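Cable ties, again

The revised house rules for the picking cells went up on the shared drive in January, and going by the download count, a good number of you have opened them as far as the cover page. Fair enough. It's a long document and the cover page is the best part. So in the spirit of public service, we'll be running bits of it in the newsletter until morale improves.

This month: section 9, Cables and Hoses.

Section 9 exists because a cable on an arm has a harder life than a cable on a desk. It gets bent at the same spot every cycle, and a short pick routine can manage 2000 bends before anyone has thought about lunch. The old rule said cables should be "neatly routed." Everybody agreed with it, and everybody had a different idea of neat. The Graralow site favored long, generous loops that caught on things. Sorlow pulled everything tight and went through connectors like printer paper.

The new wording is duller and works better. Leave enough slack for the joint to reach both ends of its travel, and check it by jogging the arm slowly through the full range, with a hand on the enable switch and your eyes on the loop. Tie power and signal lines together only where the drawing says you may. Air hoses get their own path to the fittings and should never be used to hold up anything else. Trim your tie ends – the stub you leave behind will find a forearm.

There is also a short paragraph on clamps. Bins must be fixed to the table before the arm is enabled, and clamp handles have to stay outside the sweep of the gripper. Clamps are to be checked at the start of every shift, including the shifts when you're sure they're fine. 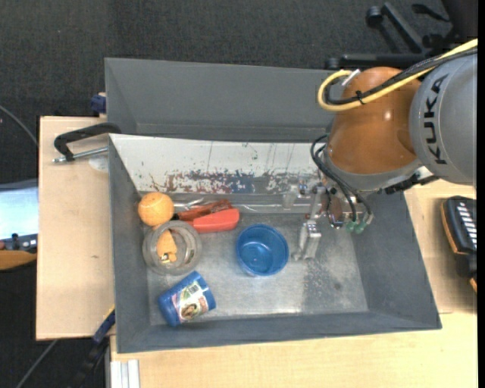
Bin picking with the KUKA arm: cables looped over the joint, bins side by side, clamps at the left.

Section 9 now applies at both sites and to any cell running Biltarex tooling. Comments go to the Jääskeläinen office by the end of the month. Last time we asked, we got 2, and one of them was about the font.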